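Gomow Cell Setup 2: review after a month of simulated commissioning

Jestbridge sells Setup 2 as a planning tool for single-arm cells. We used it to lay out a tending cell at our Plodurden shop before any floor bolts went in.

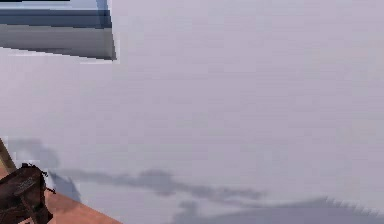
How long does it take to get a usable cell model?

Plan on one working day if the arm's joint limits and tool offset are already on file. Entering them by hand added a second day for us.

The rendered view shows the gripper and cast shadows, but diagonal edges come out stepped. I judge clearance from the distance readout — never by eye.

Collision checking is the strong part. Our longest program has 1439 points and checks in up to 5 minutes. Error 100 (tool frame missing) came up twice, both times after renaming the gripper file. Reloading the tool cleared it.

Weak points: the manual skips payload entry, and shadow settings reset on every restart. The Huamán import filter drops fixture names, so keep a separate list.

Worth the license for a shop that changes layouts often. For one fixed cell, the trial covers it.

Rating: 4 out of 5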